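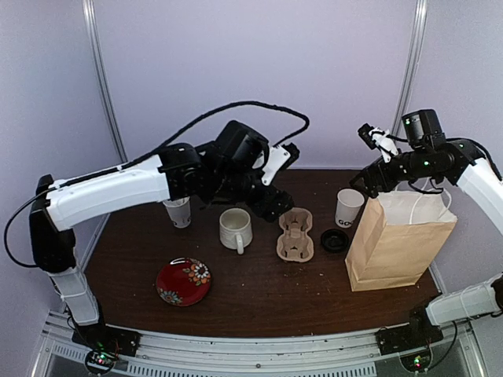 Notizen zum Vortrag, 27. Januar 2019
Thema: Rückkehr nach der Elternzeit

Einstieg
Kurz begrüßen, dann gleich zur Frage: Was passiert zwischen dem letzten Arbeitstag und dem ersten Tag danach? Bei Ortner bis vor kurzem fast nichts. Eine Karte zur Geburt, später ein Formular.

Ausgangslage
Ortner hat 160 Beschäftigte, Hauptsitz Kundstead. Im November haben wir alle befragt, die in Elternzeit waren oder sie gerade planen. Häufigste Antwort: Der Kontakt riss ab. Zweithäufigste: Die alte Stelle war umverteilt, ohne dass darüber gesprochen wurde.

Was wir geändert haben
- Gespräch vor dem Ausstieg, schriftlich festgehalten
- 2 feste Kontakttermine während der Auszeit, freiwillig
- 4 Wochen Einarbeitung mit reduzierten Stunden bei vollem Gehalt
- Führungskräfte werden vorher geschult (Material von Brostico zeigen)

Kosten
3.000 Euro pro Rückkehr, Schulung eingerechnet. Hier Pause, Rückfragen zulassen.

Offene Punkte
Schichtbetrieb ist noch nicht gelöst. Väter melden sich seltener für die Kontakttermine an. Bei Jindasport läuft ein ähnliches Modell, dort organisiert der Betriebsrat die Termine. Unterschied kurz erklären, nicht bewerten.

Schluss
Gesprächsleitfaden austeilen. Fragen.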